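Station 2

Before the changeover, the packing hall at Zullell had 116 people on it. After the changeover it had the Lelik line, and a list of stations that were kept. 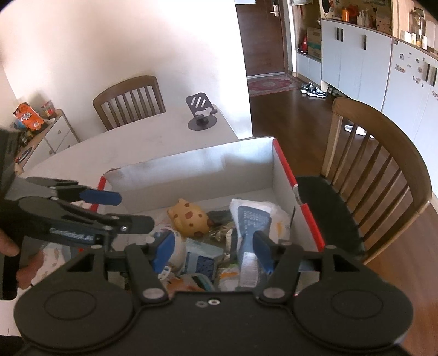
Station 2 was kept. The work order described it as "mixed contents, manual reference." The packer assigned to it had nine years on the floor and had never read a work order through before. She read this one at the kitchen table, then again at the bus stop.

The task was to handle mixed boxes with two grippers, one in each hand. The grippers recorded the opening of the jaws and the path of the wrist. The Muston controller took in the recordings overnight. By morning the line handled soft goods a little better, and her target went up.

The quota was 552 clean picks a shift. A pick was clean if the jaws closed once. She had packed by hand at twice that rate, but her hands had produced no file.

In the second month the line reached 95 percent on rigid cartons. Cartons were removed from her list. In the third month bottles were removed. What remained was bags, plush, and anything that sagged when lifted.

The supervisor forwarded a note from Sethi, the contractor. It said her closing speed on bags varied too much and asked for consistency. She wrote back that bags varied. The reply came in July – the variation was now considered useful, and she should continue.

She changed one thing after that. Before each bag she paused, jaws open, for the length of a breath. It served no purpose.

At 6:40 one morning she walked past the line on her way to the lockers. A bag came down the belt. The arm moved over it, opened, and waited. Then it closed.

She clocked in and picked up the grippers.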